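Writing Instruments and the Claims Made for Them
Course handout, unit 4: Finish, weight and the "quality" pen
Bring this with you on Monday. We will not read it aloud.

What this unit covers

Last time we looked at paper and the many things paper sellers say about it. This week is about the outside of the pen: the black gloss, the bright ring, the rounded end. People pay a good deal for those parts. I want you to ask what they get for the money, and to be slow to accept the first answer, including mine.

You will need your notes on nibs and refills from unit 3. If you missed that session, borrow them from somebody who takes better notes than you do.

1. The word "lacquer"

Lacquer once meant a fairly narrow group of finishes, built up in coats and rubbed down between them. In pen catalogs it now means almost anything shiny. A sprayed coat over brass gets called lacquer. So does a clear coat over a colored plastic tube, and I have seen the word used for plain molded plastic that had no coat on it at all.

For this course, "lacquered look" means a deep, even gloss, and says nothing about what made it. Write "lacquer" in your reports only if you have grounds for it. A catalog is not grounds. Neither is the price.

The usual tests people pass around are weak. Tapping the barrel with a fingernail tells you a little about the wall and what is inside it, and next to nothing about the surface. Warming it in the hand tells you whether there is a lot of metal underneath, perhaps, if you have two pens to compare and they have sat in the same room overnight. Scratching it tells you something, and then you own a scratched pen. Please do not scratch the study pieces.

2. Why black, and why so much of it

Gloss black is the standard color for a pen that wants to look serious. The explanation you will hear is tradition, with a mention of old hard rubber pens. I don't find this very convincing. Hard rubber does not stay a deep black forever; a lot of the old ones have gone brown or greenish. If tradition were the reason, somebody would be selling us brown.

A duller explanation is that a black gloss surface photographs well and shows its shape with a single line of light. On a smooth cylinder the reflection of a window or lamp gets squeezed into one narrow stripe running the length of the barrel. If the stripe is straight and clean, we read the whole thing as well made. Ripples in the surface would bend it, so the stripe is worth looking at, but it speaks only for the strip of surface it falls on. Turn the piece and look again. 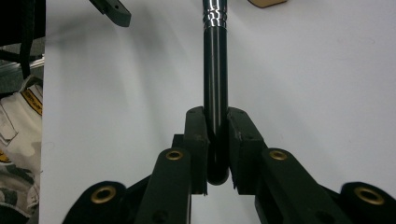
Fig. 4.1. Black gloss cylinder with a rounded end and a grooved chrome section. Note the highlight left of center.

Fig. 4.1 is useful for exactly one thing, the behavior of light on two surfaces. The black shows one narrow line and some faint reflections. The chrome breaks up into silver and white bands at its fine grooves. From this a student last year wrote half a page on the weight, balance and value of the object. None of that can be had from a picture, and the half page was marked accordingly.

3. The ring

Trim rings do real work on some pens. They can cover a joint, stiffen the open lip of a cap, or stop a thread from cracking. On others they are put on because a plain tube looks cheap. You can't tell which from the front. Take the pen apart, where it is meant to come apart, and see whether the ring sits over anything.

Grooves on a ring are a separate matter. Sellers like to call them a grip. Ask where the fingers go. If the grooves are nowhere near the fingers, they are not a grip, whatever the leaflet says. They may still be sensible: fine grooves hide small scratches better than a flat polished band does, and I would respect a maker who simply said so.

A word on "chrome" while we are here. I use it for a bright, hard, slightly cold looking metal surface. Catalogs use it that way too, and then slide into talking as if the whole part were solid. Plating is thin. What matters is the metal below it, and how the edges were covered.

4. Rounded ends

A rounded end is kind to shirt pockets and to the hand. It also takes some care to finish evenly, and this is where I would look first for trouble. Spray tends to pool or thin out where a surface curves in two directions. Hold the end near a window and watch the edge of the reflection as you roll it. A good end gives you a reflection that slides. A poor one makes it jump.

5. Weight

Two pens in the study box, the Skandus and the Ciltach, look much alike from across a table. Most of you picked the Skandus as the better one after holding it. It is heavier, and I think that is the whole of the reason. When I ran the same exercise with the Brenport group, up to 80 percent of them preferred the heavy pen in the first minute. After they had copied out text for 50 minutes the preference had mostly gone, and several had changed pens without mentioning it.

I would not lean on those numbers. It was one room, and they knew I was up to something. But it should make you careful about any judgment formed at a shop counter, where a pen gets held for less than 60 seconds and writes the buyer's own name.

6. Reading for this unit

The Iordache pamphlet on finishes, pages 2 to 11. It is well written and I disagree with a fair amount of it - mainly the claim that a hand-rubbed surface can always be recognized by touch. No method is given and no count of wrong guesses. Mark each place where the author moves from "looks" to "is." There are more than you would expect on the first pass.

Skip the chapter on clips. We do clips in November.

7. Work to hand in

Choose one pen you own, of any price. Write one page on its outside only.

Put what you can see in the first paragraph, and what you found by handling it in the second. Anything the maker or seller told you goes in a third, in quotation marks. Do not mix them. If you want to say the finish is durable, tell me how long you have carried the pen and where, and show me the worn spots - the edge of the cap and the lower end of the barrel are the usual places.

Borrowed pens are fine if the owner agrees. Pens still in their box are not, as they have nothing to say about wear.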